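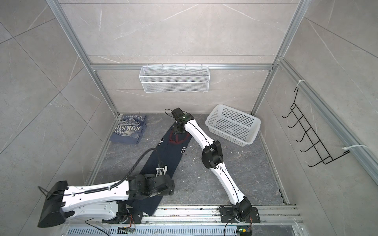
Hi Trinidad, the mail server move is finished, and I'm as surprised as you are that it only ran over by a few days! When I wrote in November we still had the old box in Gronley doing everything: mail, the shared calendars, the backup jobs and that little web form the Pradton office uses for supply orders. Now only the web form is left there, and I'll get to that. I set the new server up with one job per container, each with its own patch of ground, and so far a busy mail queue hasn't slowed the calendars down at all.

So, mail first. All 40 mailboxes are on the new machine. I copied them over with imapsync in two passes, a big one while people were still working and a short one after we changed the MX record. I'd lowered the TTL on the DNS records to 600 seconds a couple of days ahead, so most senders picked up the new address quickly. A few stragglers kept delivering to the old server, and I left it forwarding until the log went quiet. We lost no messages that I know of (if anyone at Iswood is missing something, please have them write to me directly, the old mail store is still there, read only).

Spam is better but not great. SPF and DKIM are set up and passing. DMARC is on "none" for now, meaning we get the reports but nothing is rejected. Quang Kim wants to go straight to quarantine and I'd like to wait, mainly on account of the Nanayakkara newsletter, which goes out through an outside service under our domain and still fails alignment. They've promised me the DNS entries. I've asked twice.

Backups took the most time, by a mile. The old script was tarring the whole disk every night and then copying it across a slow line, and it had been quietly running out of room. I replaced it with restic, which only sends what changed. The nightly run used to take hours and now it's roughly 20 minutes. We keep 30 days of snapshots. Quang restored one of the Pradton mailboxes from a snapshot on a spare machine, start to finish, using only my notes, and he found two mistakes in the notes (fixed, thank you Quang).

What went wrong: I forgot that the office scanner logs in with the old, unencrypted SMTP settings, so scan-to-email was down for a whole morning. Sorry again to everybody in Gronley! It has its own account now and talks to a small relay on the local network only.

Money: we're inside the grant. The hosting is paid through the spring and I haven't touched the amount set aside for a second disk. I'd like to keep it there until the web form is moved, in case the old database turns out bigger than it looks.

Still to do:

Move the supply order form off the old server, which means getting it onto a PHP version that still gets updates
Switch DMARC to quarantine once the newsletter passes
Turn on two-factor logins for webmail, starting with the Iswood people
Wipe the old box

I need one thing from you, Trinidad, and it's a yes or no on keeping the old mail store past the end of the grant period. Quang has the disk space for it either way.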